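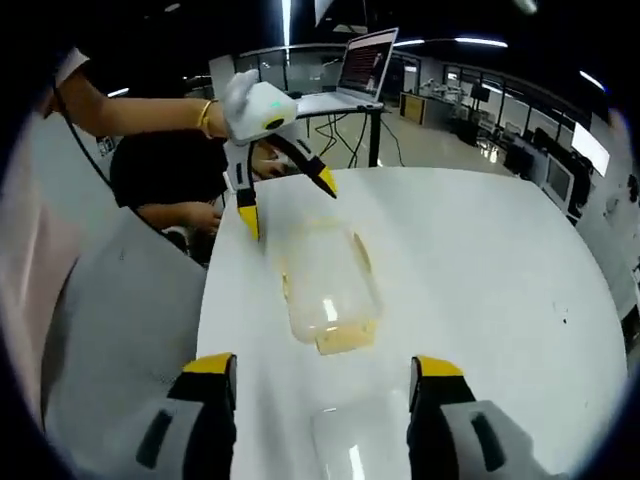 News > Press Releases > Storage Products

Clasora to Supply Clear Storage Containers to Flenden Offices

13/02/2006 – Clasora has signed a supply agreement with Flenden, the office services company, covering 4000 clear plastic containers for desk and table storage. Deliveries will be made in two lots, the second of them in July.

The containers are rectangular with rounded corners. The wall is transparent, so contents can be checked without opening the unit or adding a label. The agreement covers the Somboon range only. The Dindo range, which has opaque walls, remains available through existing distributors.

Flenden selected the shape after comparing it with the round jars now in use at its sites. A rectangular unit can be placed flush against its neighbor, and it can stand upright or lie flat on a shared table.

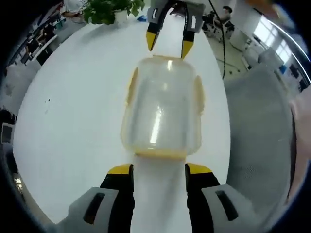

Upright placement takes up less table surface and is recommended for pens, cable ties and other long items. Flat placement is recommended for clips, adapters and small parts that need to be picked out by hand. Units should be kept back from the edge on tables with curved sides.

"The sites asked for one container that works in both positions," said Jintana Petchrat, product manager at Clasora. "Wall thickness was the main point of discussion – a thinner wall is clearer but flexes when the unit is lifted from the top."

Dae-han Kwon, purchasing lead at Flenden, said the first lot would go to 70 sites. Existing jars will be withdrawn as stock arrives.

Units should be washed by hand in warm water with a soft cloth. Abrasive pads will dull the surface.

Press contact: Tassanee Saithong, Clasora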